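Workshop Tips: Recording Storage-Box Demonstrations

Wrist-view recordings of clear plastic boxes fail more often than recordings of any other household item on our list. The notes below come from the Kustaveo bench and apply to any parallel gripper driven by a leader arm.

Lighting. Use one diffused lamp, set high and to the side. A bare bulb turns a ribbed lid into a row of white stripes, and the edge of the box gets lost among them. A soft shadow on the table is fine and can stay. Do not chase it by adding a second lamp halfway through a batch.

Table. Plain and matte. Wipe it before each batch. Crumbs and specks do no harm to a single episode, but one that sits in the same place for 2,000 episodes becomes a landmark.

Start pose. Open the fingers wide and keep both tips in view. Vary the position and angle of the box between episodes, including positions where part of it lies outside the wrist view. Merike Uibo keeps a paper list of start positions, 132 at present, and crosses them off as she goes.

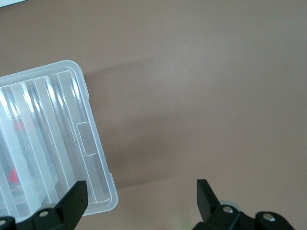

Wrist view: lidded box turned at an angle, latch tab toward the open side of the table.

Latch. Decide before recording which side the latch will face and write it in the episode note. Mixed orientations are useful once the first 1,000 episodes are in. Before that they slow training down.

Contents. Leave a few things inside. Colored items show through a cloudy lid as blurred patches, and a model that has only met empty boxes will treat those patches as objects to pick up. Change the contents every batch.

Speed. Approach slowly, pause for a moment before closing the fingers, then lift. Operators who hurry the approach tend to bump the rim. Keep the bumps if the operator recovers — label them "recovery" — and discard the rest.

Screws. Check the finger screws at the start of each shift. In September a loose finger shifted the grasp point, and Esko Manninen had to throw out roughly 4,000 episodes.

Revised December 17, 2025. Corrections to Raili Laitinen.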